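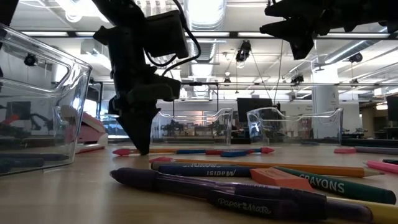

Caps are erasers and should go with the erasers, said the note left under the March entry, even if that means pulling every one of them off its pencil. I love that someone cares this much! I still disagree. A cap that sits on a pencil stays on the pencil, and only a bare one goes in with the erasers. We can fight it out at lunch.

2018-08-01, Jadimia bench notes, drawing supplies

Back to the big supply cupboard, and I have been looking forward to it all week. The list from the Ledesma room says 1,210 pieces, crayons and stubs included, and I'm only doing a first handful today to see whether the groups make sense before we tip out the rest. Pens, pencils, crayons, erasers. Four groups, clear bins so you can see what's in them without lifting anything (so much nicer than the old cookie tins).

The mix is great. A purple Paper Mate pen, a dark green crayon, a long orange pencil with a good point still on it, and a coral eraser with slanted ends, the kind I wore down to a pebble every school year. I scribbled with a few from the same cupboard before starting, on the back of a Solten delivery slip. The crayons lay down lovely thick color on that rough paper. The cheap pencils are scratchier, but fine for layout work.
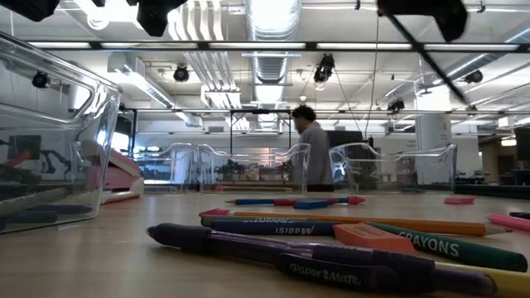
Do short crayons get kept? Anything longer than a thumb stays, and the rest goes in the melting jar for the Jamik candle-and-crayon afternoon.

The melting jar is nearly 80 stubs deep by now and smells wonderful. If anyone has a silicone mold with shallow shapes, please bring it. The deep ones took forever to set and the colors sank to the bottom.

Still no good answer for markers. They look like crayons from a yard away and I have twice dropped one in with the wrong lot. For now: if it has a cap, it's a marker, and it goes in a cup on the windowsill until we find another bin.

Pens together and pencils together works nicely, you can tell them apart straight through the plastic. Small erasers are the ones that wander. I'd do them last next time, once the long things are off the wood. 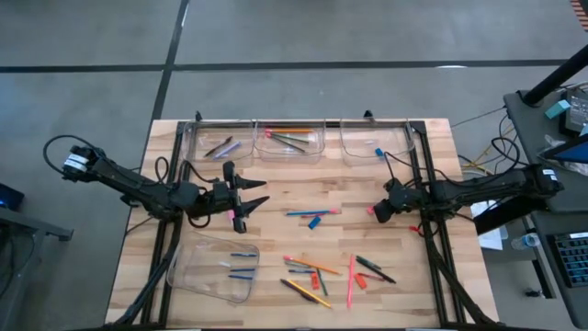
For next time

Test the pens before sorting them, dry ones straight out.
Sharpen in one go, 12 at a time, over newspaper.
Paper labels on the short side of the bins, pencil only, so we can change our minds.
Ask Ledesma if they want the doubles back.
Try the purple pen on the smooth stock. I have a good feeling about that purple.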